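Callgate Community Rooms: the refreshments corner
Progress report to the Villalobos Fund
June 26, 2026

Dear Macarena,

You asked for something short and readable this time, so I've left the spreadsheet as an attachment and I'm just going to tell you how the drinks corner is going. The quick answer is well, and busier than I'd planned for!

When we applied, the idea was a free hot drink and a cold one for anybody using the rooms, whether they'd come for the English class, the mending group or simply to sit down for half an hour. We opened the corner in April and by last night we'd served 3142 drinks. Roel Stevens keeps the tally on a clipboard by the door and I trust his sums a good deal more than mine. I'd guessed we might manage half that by now, so I owe him lunch.

Cold drinks first, as that's where we made the biggest change. We began with squash in jugs, which was cheap but sticky, and the jugs were always in the sink when you wanted one. Encarnación Aguirre asked the people in her class what they'd like instead, and the answers came back very clear: ready-made drinks, the sort they buy for themselves, and something other than orange. So now Poltar delivers a mixed order every second week, 400 at a time, and people help themselves. The tea-based ones and the fruit ones go fastest (I've become rather fond of the tea ones myself, and have had to start paying into the tin).
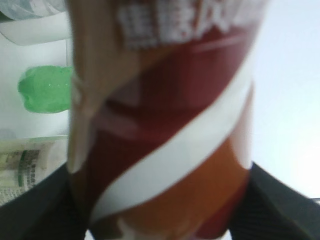
One of the cold drinks, in its red label with the white stripe.

The Poltar order has cost us £772 up to now, a bit over what I'd put in the budget for cold drinks. I've moved the difference across from the line for jugs and squash, which we no longer need, so the total hasn't changed. If you'd like that written up properly as a change to the budget, say so and I'll do it. Patricio Sotomayor has all the receipts in a folder and he's itching for somebody to ask for them.

Hot drinks have been a muddle, to be frank, and a lot of it comes down to cups. The plan was china mugs for everyone and no paper at all. We bought 75 mugs from Jendance in the first month, and they're good solid mugs, but the kitchen has one small sink and no dishwasher, and when two groups finish together there's a queue for the tap that goes right out into the corridor. After a fortnight of that we got paper cups in for the busy sessions and kept the mugs for the quiet ones. What happens in practice is that both get used all day long, and by four o'clock the tables have a bit of everything on them.

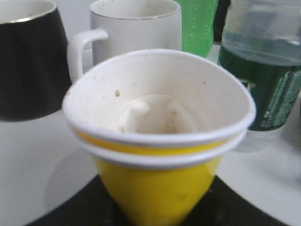
Clearing up is the part I'd underestimated. It takes Baltasar Sotomayor the best part of an hour after the Thursday groups, and he does it on top of locking up. Mugs have to be picked out and washed, paper cups have to be emptied before they're binned, and people will push one cup inside another with goodness knows what at the bottom, so each stack has to be pulled apart. We've now put a bin at each end of the room and a bucket for dregs beside the sink, and I've made a sign. The bucket is a success. The sign could be bigger.

We've also started asking whoever runs a session to stop five minutes early so that everyone can carry their own things over. The mending group took to it straight away. The chess players haven't, but we're working on them!

What I'd like to do next, if you're happy, is spend what's left in the equipment line on a second-hand dishwasher. Roel has measured the gap under the worktop and it would fit if we moved the fridge along. With that in place I think we could go back to mugs for nearly everything and keep a sleeve or two of paper cups for open days. I'm waiting on a quote for the plumbing and will send it over as soon as it arrives.

Do come and have a drink with us when you're next nearby. Mornings are calmer, and there's usually cake on a Tuesday.

All the best from everyone at Callgate

Contact the Callgate office | © Callgate Community Rooms 2026 | Back to top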